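# mullenent-household

Hand-held gripper recordings from the Mullenent robotics club, spring term project. Maintained by Tyyne Halonen and Chie Kobori.

## What's in it

- 2,000 episodes, each one a single pick or a pick and place
- 40 object types, mostly small plastic household things
- Recorded in members' homes, so backgrounds and lighting vary a lot

Train/val/test splits are in `splits/`. The test split uses homes that don't appear in train. Please don't reshuffle it if you want to compare numbers with ours.

## Folders

```
episodes/ one folder per episode
labels/ object type, surface, outcome
splits/ episode IDs as plain text
tools/ loader and label checker
```

Run `python tools/check_labels.py` before opening a pull request. Labels for the first 1,000 episodes were checked by two people, the rest by one.

## Recording rules

Start with the gripper open and hold it still for a second. Close slowly. If you drop the object, keep recording and mark the outcome as `drop` — we want those too. Change the layout between episodes, even if only by turning the object.

Soft surfaces count. We had too many tables in January and asked everyone to work on beds and sofas as well.

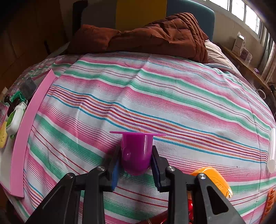

Thin rims and shiny sides are still the weak spot for our Elis baseline, and patterned cloth makes it worse. Chie is relabeling 700 episodes with a separate `surface_pattern` field, which will go into the next release.

## Known problems

- Some Prastcombe episodes have the wrong surface label (`table` for `floor`)
- `outcome` is blank in a few early files; the loader skips them
- The Ķēniņš folder name breaks on older unzip tools. Use the `kenins` copy.

Questions go in the issue tracker, with the episode ID in the title.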